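Furkeo Publishes Practice Rules for Simulated Robot Shelf Tests

Monday, June 12, 2023

Furkeo, a trade group for companies that use robots in small-parts storage, has released a set of practice rules for testing shelf-stocking robots in simulation. The rules cover how a simulated test is set up, what has to be recorded, and what a supplier may claim from the results.

The document has 16 rules and replaces a draft that went out to members in March. It is voluntary. Furkeo said members who sign on will be expected to follow it in sales material and bid documents starting with the next membership year.

Most of the rules deal with record keeping. A test report must name the software version, the model of the gripper, the shelf dimensions, and the starting position of every object. Each task must be run at least 64 times with the same settings, and failed runs have to be reported along with the successful ones. Runs stopped by an operator count as failures unless the report lists them separately with the reason for the stop.

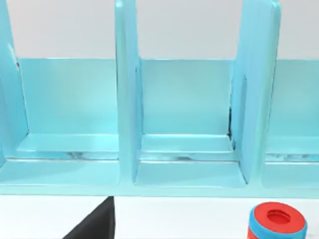

Simulated shelf task with open turquoise compartments, a black gripper finger, and a red and blue cylinder on the tabletop.

Contact between the robot and the shelf gets a section of its own. Under the draft, light contact with a shelf or divider did not have to be mentioned. The final text requires every contact to be logged, with the part of the robot involved and the force the software calculated. A supplier can still count the run as a success if the object ends up in the correct compartment and the force stays under the limit set before testing began.

Fatlow, which makes storage units for parts rooms, asked for the change during the comment period. The company told Furkeo that repeated light bumps can loosen dividers over months of use, and that buyers had no way of seeing this in the reports they were given.

Voicu, a maker of simulation software, supported the logging rule but objected to a requirement that shelf models be checked against a physical unit. It said the work would be hard for small suppliers to pay for. Furkeo kept the requirement and allowed one check to cover all shelves of the same design. The check has to be repeated after 25 software updates or when the shelf design changes, whichever comes first.

Results from simulation must be labeled as such wherever they appear, including in charts and video clips. Success rates from simulated and physical tests may not be combined into a single figure.

Eleven member companies have signed on so far. Gulutley, a parts distributor, said it will ask for reports in the new format when it takes bids for its next storage project.

Furkeo plans to review the rules after one year. Comments can be sent to its standards office, and the full text is available to members and nonmembers at no charge.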